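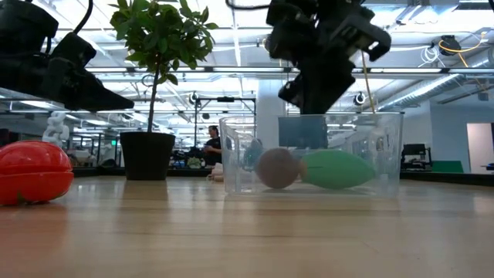 木桌上的盆栽

2020年3月23日

租客保险这件事拖了很久才写。去年搬到Nandavthorpe以后，有几个朋友问过我买的哪家、赔不赔、值不值，我每次都在聊天里零零碎碎地答，干脆整理一遍，以后直接发链接。

先说背景。我租的是一套老公寓的二楼，房东自己有房屋险，但那份保单保的是房子本身，墙、地板、管道、固定的橱柜。租客自己的东西，电脑、床垫、衣服、锅碗，都不在里面。签租约的时候合同里有一条要求租客自行投保，中介没怎么解释，我当时以为是走形式，随便找一家最便宜的就行。

后来比了两家。一家是Plirnine，一家是Fumdale。Fumdale的报价确实低一点，网站也做得清楚，填完地址和面积就出价格。但是它的基础款按折旧价赔，也就是一台用了四年的笔记本电脑，只按四年旧的价值算，拿到的钱买不了新的。要改成重置价得另加附加险，加完以后两家差不多。Plirnine的保单默认就是重置价，一年212块，免赔额100。我选了后者。

选的时候还有一个考虑，就是责任险部分。比如你家洗衣机漏水淹了楼下，楼下的人找你赔，这笔钱由责任险出。两家都有，额度也一样，不过Fumdale把“长期渗漏”排除得很宽，只要渗漏持续了一段时间就可以不赔，具体多久算一段时间，条款里没写。我打电话去问，接线的人说要看理赔员判断。Plirnine写的是投保人不知情的渗漏可以赔，发现以后要尽快通知。文字上的差别不大，真出了事差别应该很大。

接下来说理赔。六月的时候楼上那户的热水管接头坏了，水从我卧室的天花板下来。我那天在外面，回来的时候床垫湿了一半，书架最上面两层的书全泡了，桌上的显示器打不开。我先关了卧室的电，拍照，然后给房东打电话，再给保险公司打电话。顺序上有人说应该先通知保险公司，我觉得差几分钟没有关系，先把水停住比较要紧。

报案是电话报的，大概讲了二十分钟。对方问了水从哪里来、几点发现的、有没有人受伤、有没有继续漏。最后给了一个案件号，让我把损失清单和照片传到网上的账户里。清单要写每件东西的名称、购买时间、购买价格，有收据的附收据。

收据是最麻烦的一步。显示器是网上买的，订单记录还在，两分钟就找到了。床垫是在一家叫Phùng的家具店买的，纸质收据早就没了。我跑了一趟店里，报了手机号，店员查了很久，打了一张补开的单子给我，上面有日期和金额。书就没有办法，一本一本去查现在的售价，截图，列成表。有几本已经绝版，我写了二手价，理赔员也接受了。

这里插一句，拍照的时候最好连标签一起拍。我的床垫只拍了水渍，没有拍侧面的型号标签，理赔员后来专门来信要。幸好那时候床垫还没扔。房东催我把湿东西清出去，我差一点当天就搬到垃圾房了。理赔没确认之前，东西能留就留着，实在不能留，比如发霉了，就写信问一句能不能处理，等对方书面答复。

临时住宿也在保障里。卧室吊顶拆开晾干那几天不能睡人，我去Ánh Khương家借住，没有花钱，所以这一项我没有申请。后来看条款才知道，就算住朋友家，多出来的餐费和交通费也可以报，每天最多40块，要留小票。我没留，就算了。

从报案到收到钱用了五个星期。中间理赔员换过一次人，新来的那位把我交过的材料又要了一遍，我有点烦，还是重新传了。最后到账1206块，免赔额已经扣掉。和我自己算的差一点，差在一个旧的台灯上，我写不出购买时间，他们没认。这个数我没有再争。

房东那边，吊顶和墙面由房东的保险负责，跟我没有关系。有个朋友问，既然是楼上的水管坏了，为什么不找楼上赔。可以找，但是要证明楼上有过失。水管接头老化，楼上住的也是租客，他也不知道，找起来会很久。我走自己的保险，保险公司要不要去向别人追偿，由他们决定。理赔员在信里提过一句，之后没有下文。

续保的时候保费有没有涨，这也是问得最多的。涨了一点，没有到要换公司的程度。客服的说法是水损案件会在记录里保留几年，换到别家报价的时候也要如实填写。我拿同样的信息去Fumdale网站上又报了一次价，比续保价高，于是就续了。

有几个买之前可以问清楚的地方，写在这里：

赔重置价还是折旧价。有的公司先付折旧价，等你买了新的、交了发票再补差额，这也算重置价，只是要自己先垫钱。

贵重物品的单项上限。首饰、相机、乐器这类常常有单独的上限，超过的部分要另外登记。我没有什么贵重的，跳过了。

室友算不算。我的保单只写了我一个人的名字，同住的人如果不是家属，要单独加上去或者自己买一份。

地下室储物间里的东西算不算。我这份算，但是额度打折。

自行车在外面被偷算不算。我这份算，要有报警记录。

洪水不算，两家都不算，要买另外的险种。楼上漏水和河水倒灌在保险里是两回事，住一楼和半地下室的朋友最好自己去看一下当地的风险图。

最后是家里的物品清单。理赔结束以后我花了一个下午，把每个房间拍了一遍，抽屉和柜子打开拍，电器把序列号拍下来，照片存在网盘里，再抄一份表格。以后买了大件就往表里加一行，收据拍照放同一个文件夹。上个月买了新的书架，收据还在钱包里没拍，写完这篇就去拍。

有具体问题可以在下面留言，条款部分我只看过自己这两家的，别家的请以保单为准。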